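Refinishing a strip board for sorting blocks

November 2019

The board started life as a kitchen offcut. I had it from Tyson Ross, who replaced a worktop last spring and kept the sink cutout in his garage for reasons he couldn't give me. I cut it down to a rectangle on the table saw, rounded the corners a little, and left it in the closet until I needed a flat, pale surface for shape and color sorting.

These are my notes on the surface, the finish and the layout, mostly so I can repeat the job on the second piece.

Why a wood board

I tried three surfaces before this one. A white melamine shelf was flat enough but threw glare back from the overhead light, and the yellow blocks washed out badly at low angles. A sheet of gray felt fixed the glare and introduced a different problem: blocks with a small footprint leaned on the nap, and a light push dragged the fabric along with the block. A cork tile was good on both counts but shed crumbs.

Wood sits between melamine and cork. It has enough friction that a block stays where it is put, and a block can still be slid without catching. The color is pale enough that saturated red and yellow stand out from several feet away. The strips all run the same direction, and that gives a free set of straight reference lines. I use them to square things up without marking the surface.

The drawback is that the strips vary. Mine alternate between a cream and a warmer tan, with a few darker streaks along the grain. For sorting by eye it makes no difference. If I had pale wooden pieces in the set I would pick a different background.

Surface prep

The old finish was a hard oil that had gone sticky near one end. I took it off with a card scraper, which was faster than sanding and did not load up. After that I worked through the grits, finishing by hand along the strips. I stopped there. A finer grit makes the wood feel nicer and makes the blocks slide too easily.

Two glue lines had opened slightly. I ran thin wood glue into them with a scrap of paper, clamped across the strips overnight, and scraped off the squeeze-out the next morning. Wipe it wet and you get a pale smear that only shows up once the oil goes on. I have made that mistake on other projects.

Finish

I used Petent board oil, the plain version without wax. Two thin coats, each wiped back after 20 minutes, with a day between them. Wax would have raised the sheen and I wanted the surface as dull as possible. I also tested Ultine matte lacquer on the underside. It dried flatter than the oil, but a fingernail left a visible line in it, so it stayed on the underside.

The board moved a little during drying. I had oiled the top first and left it flat on the bench, which was careless, and by evening it had cupped enough to rock. Oiling the other face and standing it on edge for two days brought it back. The second piece will get both faces done in the same session.

The blocks

The set is plastic, in colored pairs, and the members of a pair have different outlines. The red pair, for instance, has one rounded block and one with a notched, star-like outline. One of the yellows is a hexagonal prism. I bought the set used from a seller in Tremadham, with no box and no instructions, so I can't say whether it is complete.

The sides have a fine cross-hatched texture that I did not think much about when I bought them. It turns out to matter for cleaning. Skin oil and dust collect in the hatching and the color goes dull. I wash them in warm water with dish soap, go over each face with a soft toothbrush, rinse, and let them dry on a towel. Alcohol wipes are fine for a quick pass but leave lint in the texture.

Layout

My rules for setting out the board are short.

1. Keep each color together. One block can stand behind the other, as long as part of it still shows.

2. Spread the pairs over the board, with open wood between one color and the next. Reds go toward the far edge, yellows to the right of center and a little nearer.

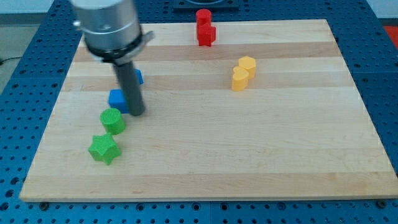
3. Turn the angular blocks so that their outlines can be told apart from the front. A hexagon seen square to one face reads as a box at a glance.

4. Check from the seated position before starting. A layout that looks open from standing height can close up a lot when the eye drops 10 inches.

I used to put down masking tape corners for each position. The tape lifted some oil when it came off and left pale squares, so now I go by the strips.

Upkeep

Dry cloth after each session, damp cloth when it needs it, never soaked. I plan to re-oil when water stops beading, which on the kitchen board from the same offcut took up to 10 months.

Storage is on edge in a Jaber shelf divider, with the blocks in a lidded tub next to it. I kept the tub on top of the board for a week and it left a faint ring. A light scrape and a dab of oil took out most of it.

The second piece is narrower and has a knot near one corner. I'm going to scrape it this month and decide about the knot once the old finish is off.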